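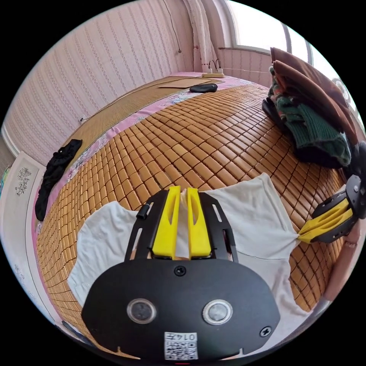
Section 4: Getting your clothes dry and put away

Welcome back, and well done for getting through the washing section, which is the longest one in the book. From now on things get easier. The Omaveck heated airer is a simple machine at heart, and once you have used it a few times you will hardly need these pages at all, but do read them through once before your first load, preferably with a cup of tea and the airer standing in front of you.

4.1 Choosing a spot

1. Stand the airer on a firm, level floor. Carpet is fine as long as the pile isn't so deep that the feet sink in and the frame leans.
2. Leave a gap of 50 cm on every side. We know that is a lot to ask in a small flat, and if you can only manage it on three sides, put the short end against the wall.
3. Open a window a little way, or leave the door ajar. The water in your clothes has to go somewhere, and you would much sooner it went outside than into the wallpaper.
4. Unwind the cable fully before you plug it in.

CAUTION: Do not use the airer in a bathroom or shower room, and do not run it from an extension lead that is still coiled up.

4.2 Opening the wings

1. Hold the centre bar with one hand and lift the left wing until you hear it click.
2. Do the same with the right wing. It is a touch stiffer than the left on new airers and loosens up after a week or two.
3. Press down gently on both wings before you hang anything on them. If either one moves, fold it down and lift it again.

Note: Owners of the older Akance model will find that the wings slide outwards before they lift. Everything else in this section is the same for both.

4.3 Loading

1. Give each piece a good shake as it comes out of the machine. Two or three sharp flicks will take out more creases than you might think, and it saves a great deal of ironing later.
2. Put heavy things such as jeans and towels on the centre rails, and lighter things on the wings.
3. Hang T-shirts by the hem, or lay them flat over two rails so that the weight is shared. Hung by the shoulders they tend to grow little peaks, which are the very devil to get out again.
4. Keep each rail to a single layer. The airer holds up to 8 kg of wet laundry, but a full airer with everything doubled over will take half the night.
5. Turn the dial to 1 for shirts and underthings, or 2 for anything thick.

CAUTION: The rails reach 50 degrees on setting 2. Keep babies' things with plastic poppers, and anything with a rubbery print on the front, on setting 1.

CAUTION: Never drape a blanket or cover over the airer unless it is the Bakker cover sold to go with it, which has vents in the top.

4.4 Checking and turning

1. After 70 minutes, feel the seams and the waistbands. These are always the last to dry, and a shirt that feels lovely across the back may still be damp under the arms.
2. Turn over anything that needs it and give the thick pieces a fresh place on the rail.
3. When everything is done, turn the dial to 0, pull out the plug, and let the rails cool before you fold the wings.

4.5 Folding a T-shirt

You are welcome to skip this if you have your own way of doing it. Plenty of people have written to us asking, though, and a shirt folded soon after drying keeps its shape so much better in the drawer.

1. Find a flat surface with room to work. A made bed is ideal.
2. Lay the shirt out and draw the sleeves away from the body so that nothing is tucked underneath.
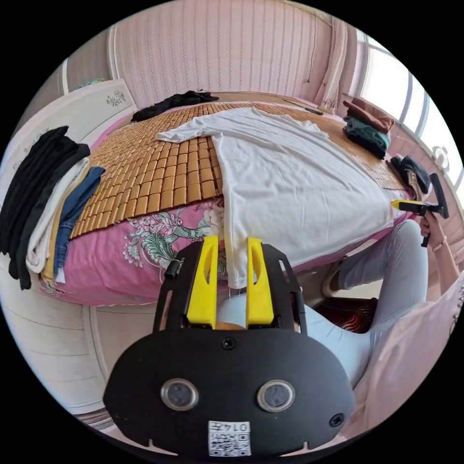
A white T-shirt spread on the bed, one sleeve extended.

3. Smooth it from the collar towards the hem with the flat of your hand.
4. Bring one side in towards the middle and fold its sleeve back on itself. Repeat with the other side.
5. Fold the hem up to the collar, then fold once more if your drawers are shallow.

Note: Should the cotton still feel cool to the touch, give it another quarter of an hour on setting 1 before it goes away. Cool cotton is very often damp cotton.

If something isn't working as it should, turn to Section 7, or write to Fenna Van der Linden at our Claltholm workshop, quoting the number on the underside of the dial.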